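About Broneva

Who we are | What we do | Where to find us | Money | Contact

Updated 2023-08-21. Some of the old page is still in here, sorry, will tidy up when there's an hour.

Broneva is a street mediation and youth safety company in Pruvirholm. Non-profit, registered as a company, independent of the city and independent of the police. We step into arguments before they get to weapons. Most of the job is talking. A lot of it is on the phone, late.

Who we are

Started with one desk and a borrowed phone line after a bad July in Ekwood. Three shootings in that month, all of them between people who knew each other, all of them over something small that had been going on for weeks. Plenty of neighbors knew it was coming and had no one to call except 911, and you don't call 911 about a grudge. So, a number to call about a grudge. That was the first idea and it is still most of the idea.

Now 16 staff. Nine are mediators, out on the street most evenings. Four work in the schools. The rest do phones, reports, payroll and the van. Almost everybody grew up in Ekwood or a few blocks over. Some of us have records. We hire on that knowing it, and we run checks on everyone who works with minors, no exceptions, repeated each year.

What we do

Mediation. Somebody calls, or a mediator hears something. Two people go out, always two. We talk to each side apart, sometimes for days, and only put them in a room if both say yes. No notes taken in front of anyone. Last year the line took 608 calls. Plenty were not about violence at all – parking, a loud dog, an ex who won't give back a TV – and we take those too. A parking fight is still a fight.

Testa. Our school program, grades 7 to 10. Eight sessions, same two staff every time. How a rumor moves, what to do when a friend shows you a gun, what happens in court after an arrest, how to leave a group chat without making it worse. Students pick the order. The first session is mostly complaining and we plan for that. Testa runs in five schools, a sixth is waiting on a room.

Hospital visits. With the patient's okay, a mediator comes to the bedside after a shooting or stabbing. The family is usually in the hallway and usually angry. We stay with them. Somebody has to talk about retaliation out loud and it goes down better from us then from an officer.

After. Rides to court. Help with the victim compensation form, which is eleven pages long and asks for the same address four times. Moving help if a family cannot stay on the block. Funeral money when there is any, and we will tell you straight if there isn't.

Open evenings. The Ekwood room is open to anyone 12 and up, two evenings a week in the school year and three in summer. Homework, cards, crafts, food. No sign-in with full names. Phones are fine, filming other people is not. 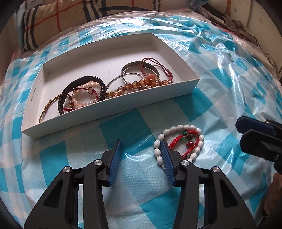 Bracelets and bangles in their box.

What we don't do

We do not pass names to the police. We also do not hide anyone or hold anything for anyone, so please don't ask. If a child is being hurt or somebody tells us they are about to kill someone, the law says we report and we report, and we say so at the start of the first conversation. Everything else stays in the room.

We do not endorse candidates. Every election year somebody wants a photo in front of our door. The answer's no, to all of them, and that includes the ones we might vote for. Council members are welcome to come in without a photographer. A few have. Coffee is free.

We don't do TV interviews on the day of a shooting. Call us the week after, when the trucks have gone, and we'll talk as long as you like.

Where we stand

People ask, so. Tougher sentences, softer sentences, we have staff on both sides of that and lunch gets loud. As a company we have asked the city for the same few things every year: streetlights fixed on the east side of Ekwood, the late bus back, summer jobs that pay before August, and a trauma counselor in each middle school. The lights are partly done. The bus isn't.

Money

Half from the city safety fund, one-year contract, renewed each spring and never early. The rest is two foundations, the schools' fees for Testa, and small gifts. Individual donors gave us 3714 dollars in the last full year, most of it in fives and tens, and it paid for bus passes and the van's brakes. The accounts are at the front desk in a blue binder, anybody can read them. PDF version coming.

Nobody here is paid a bonus for numbers. Funders ask how many shootings we prevented. We can't count something that did not happen, so we report calls, visits, sessions and how many agreements were still holding after 90 days. If a funder wants a bigger claim they should fund somebody else.

Where to find us

Main office: upstairs at 41 Station Row, Pruvirholm. Ring the bottom bell, the top one is broken. No elevator, but we will come down to you or meet wherever suits.

Ekwood room: behind the laundromat, green door. Evenings only.

The line is open noon to 2 a.m., every day, holidays as well. After 2 it goes to voicemail and a mediator calls back in the morning. If shots have been fired or someone is bleeding call 911 first, then us.

Working here

Mediator training is up to ten weeks, paid from day one. You need to be 23 or over, live in Pruvirholm and be able to stay calm while somebody yells at you. No degree needed. Driver's license helps alot. Jobs are posted on the office door before they go on the site, so if you're passing, look.

Schools asking about Testa for next year – get in touch before the winter break, spring slots go fast. Teachers sit in on session one and then leave us to it.

Complaints about us go to the front desk, on paper or by phone, and get an answer in ten working days. Complaints about the van's parking, same desk.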